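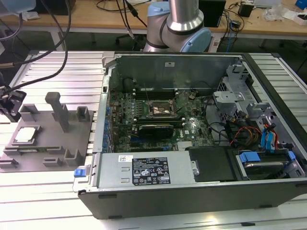 Desktop case opened on its side, processor socket and memory slots uncovered.

Plinda Thermal Paste, 2 g syringe and 21 g jar

Item no. 1315
Maker: Plinda
Available from: Dimora Workshop Supply

Plinda is a gray, non-conductive thermal paste for desktop processors, servers and graphics cards. It fills the small gaps between the metal lid of the processor and the base of the cooler. We have sold it since our first catalog and we use it also in our own repair room, so the advice on this page comes from daily work and from the questions that customers send to us.

Which size do I need?

The syringe of 2 g is enough for one desktop computer, and usually there remains a little for a second try if the first is not good. The jar of 21 g is made for workshops and schools. It comes with a flat plastic spatula. Please note that the jar has no nozzle, so for a single machine at home the syringe is much easier to handle.

Properties

Color: gray
Base: silicone oil with zinc oxide
Electrically conductive: no
Curing time: none, the computer can be used at once
Shelf life, closed: two years
Storage: upright, at room temperature, cap on

How to apply

Turn off the computer, take out the power cable and wait some minutes. Remove the cooler by opening the screws a little at a time, going crosswise. If the cooler does not want to come off, do not pull. Turn it gently left and right until the old paste lets go. On some sockets the processor can come out together with the cooler, and then the pins are easily bent.

Clean both surfaces with a cloth without lint and isopropyl alcohol. Old paste which became hard can be softened if you leave the wet cloth on it for one minute. Do not use a knife or a screwdriver. Let everything dry.

For a normal desktop processor put one drop in the middle, as large as a small pea. Big server processors need more: we make a thin cross from corner to corner. You do not have to spread it, the pressure of the cooler does this. On graphics cards, where the chip is bare, we spread a thin layer with the spatula so that the whole chip is covered.

Set the cooler straight down and fasten the screws crosswise again. If you must lift it one more time, clean everything and start with new paste, otherwise air stays inside.

Do not forget to plug the fan back in. It sounds silly, but it is the most common reason for the calls we receive after a paste change.

Not suitable for

Coolers that must be glued. This paste does not hold anything by itself. For small heat sinks without screws please see Mowat Thermal Adhesive. Also do not use it in place of thermal pads on memory chips or voltage regulators, because the gap there is too wide. We have the Rotorberg pads in three thicknesses for this purpose.

Delivery and returns

Orders are packed in our store in the morning and leave the same day if they reach us before noon. Closed syringes can be returned within one month. Opened ones we cannot take back, except when there is a fault in the product. In August the store is closed for two weeks and orders wait until we are back.

School and workshop orders: a carton holds 106 syringes and is sold at a lower price per piece. Write to Jordan Sedgwick at the order desk and tell her the delivery address and if you need an invoice on paper.

Customer questions

Can I use paste that has separated in the syringe?
Yes, if the oil is only a small drop at the tip. Press it out on a piece of paper until the paste is gray and even again. If it is dry and crumbly, please throw it away.

How often must the paste be changed?
In an office computer we change it when the cooler comes off for another reason. There is no need to open a machine that runs quietly and well.

Does it come out of clothes?
Not easily. Scrape off what you can, then alcohol, then dish soap. Wear an old shirt.

Technical questions are answered by Howard Stockdale in the repair room. Please write the model of your processor and your cooler in the first message.

Page last changed: 06/10/2018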